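Filed under: Work & Tech > On the Floor

The break room at Grelano smells like toast. I'm there at 10 in the morning, talking to a woman who has packed and shelved kitchen fittings for most of her working life, and who now spends half of each shift looking at a simulator.

"I thought they'd hand me a broom," she says. "They gave me a login."

Grelano brought in Cludex last March to automate the back end of its warehouse. The arms get practised on a computer first, in made-up rooms, and somebody who knows the job has to watch the runs and say when a move looks wrong. That somebody is her. She gets through 82 runs on a good day and grumbles about every one of them.

I asked what she looks for. "The approach, mostly. New people watch the fingers close. I watch how it comes in, because by the time it's closing you've already lost the cup."

She pulled her chair over so I could look too.

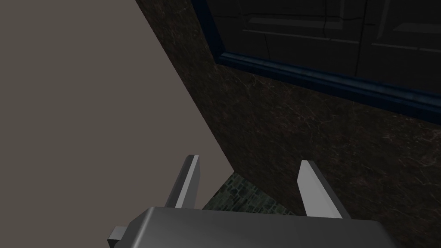
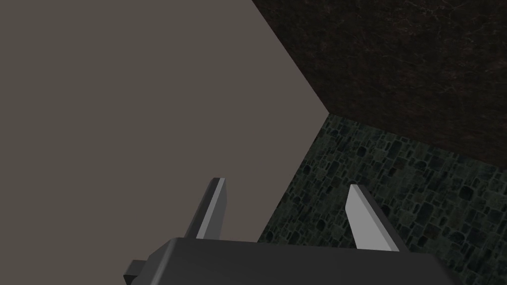
Simulator views from the gripper, fingers open.

Her favourite complaint is the decor. "Who has a floor like that? I asked for our floor, with the tape on it and the dent by bay six. They said the odd colours are good for it, so it doesn't get fussy. Fine. My kids were the same with vegetables."

The money is better, she told me, by 300 dollars a month, and her shoulders have stopped waking her up. But she misses the noise. There used to be a crew on her line and they'd sing, badly, through the whole afternoon. Two of them moved over to the Sinaga site and one took a package. She still has lunch with the rest, though the breaks don't line up the way they did.

I wondered if she felt she was training her own replacement. She took a while with that one.

"Some days, yeah. I said it to my supervisor and he went red. Then they put it in writing that nobody on my line loses hours before the next agreement – so that's something. I'd like it to be longer."

The software, Jusska, keeps every note she types. She's up to 336 of them, and she showed me one that just says "too keen, slow down". The engineers wrote back asking for a number. She sent them one, and they've been using it ever since.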